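Robot arms in the kitchen: anybody replaced an actual chore yet?

skultero_fan
Posted in July, 2156 views

My brother-in-law keeps telling me that in 3 years I won't load a dishwasher. I've been hearing that for 12. So I'm asking people who have put hands on one of these things, and I don't mean people who watched a launch video. What chore does it do, start to finish, while you're in another room?

Remzi Dursun
None. I ran a cell at a parts shop in Amdale and the arm was great at one part in one orientation. Change the bin and you lost the morning. A kitchen is a bin that changes every ten minutes.

meltness77
Depends what you call a chore. Drinks prep is getting close. Fruit, ice, cups, all small stuff on one table. I'd call that real work, bars pay people for it.

skultero_fan
Close how? Picking up an ice cube is a party trick. My kid could do it at two. Show me the whole pitcher made, the lemon cut, the board wiped and the spoon put back.

meltness77
You're skipping over how hard the ice is. It's clear, it's slick, and it changes shape while you think about it. One cube held in two fingers, with a full bowl of the stuff next to it:

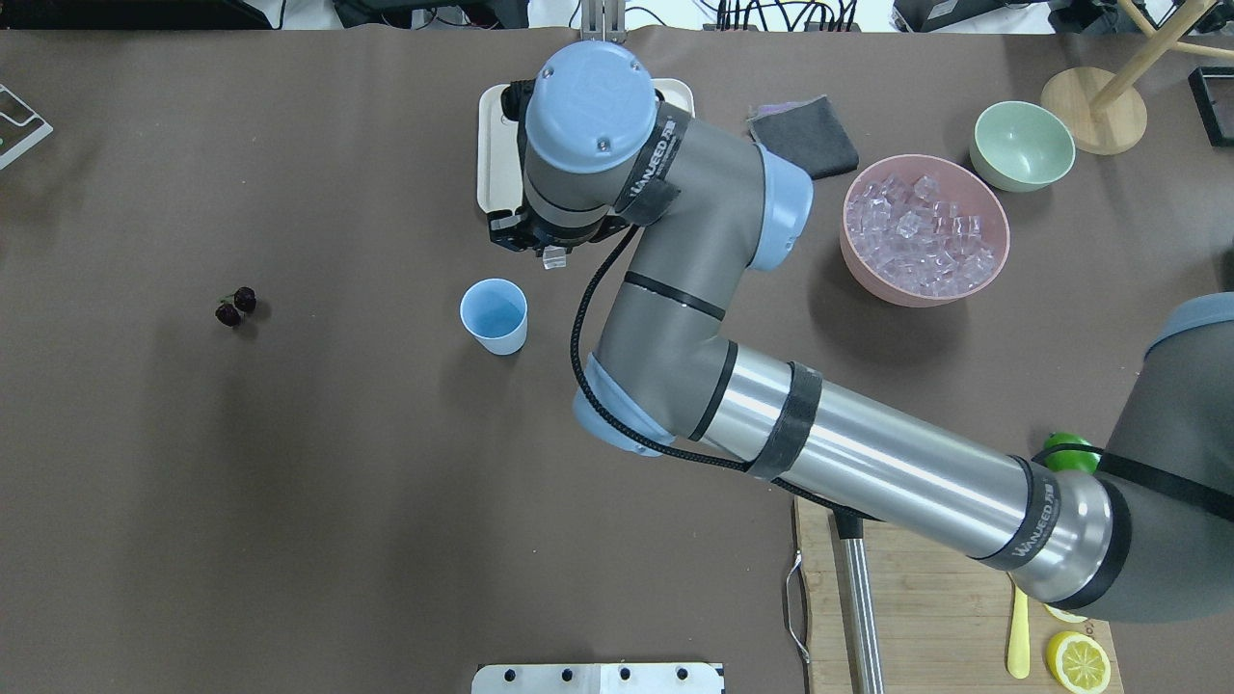 Eylül Çetinkaya thinks the ice is the wrong thing to argue over. Her post in the other thread said the grip was always going to get solved, and what she wants to know is who sets out the bowls and who mops up the melt. If the answer is a person both times, she doesn't see what got automated.

Remzi Dursun
She's right. Same deal on the shop floor. We paid 1564 for a fixture so the arm could find the part, then a guy stood there loading the fixture.

meltness77
So it has to do everything or it counts for nothing? A dishwasher doesn't load itself either and you all own one.

skultero_fan
Fair, but my dishwasher does the washing part and I can leave the house. I'll take that deal from an arm any day. Haven't been offered it.

baxter_b
Mine would be folding fitted sheets. Still waiting.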